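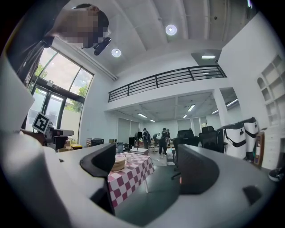 Dark hair, dark clothes, Tuesday face.

Tuesday, February 18, 2025

Woke up before the alarm again and lay there listening to the snow slide off the roof at the Pichler place next door. I had promised myself I would finally write to Annunziata, so after coffee I sat down and did it, four whole pages, mostly about the bread. She's the one who gave me the rye starter back in September, and I feel I owe her a report, even a late one.

The starter is alive, I'm glad to say, but it has opinions. In the cold kitchen it does next to nothing until noon and then comes up all at once while I'm out. Today I tried keeping the jar on the shelf over the stove, wrapped in the old blue dish towel, and by lunch it smelled like apples and a little like beer – just the way hers does! I made two loaves with 58 grams of caraway between them, far too much by any sensible standard, but Mother always baked it that way and I can't seem to like it otherwise.

Remo came by for the second loaf and stayed through two pots of tea. He wants us all to go up to Gunadau when the weather turns, the long way, past the chapel, and he has already talked to the people at Saseretti about a room for 6. I said yes before I'd thought about my knee. Well, there's time, and I can always sit on the terrace with a book and wave at everybody.

We got onto the subject of his aunt's recipe box after that, and whether the fennel goes in whole or crushed. He says whole. I say crushed, and I've written it down here so I can't be talked out of it later.

Flour is nearly gone. Must get more on Thursday, and stamps for the letter.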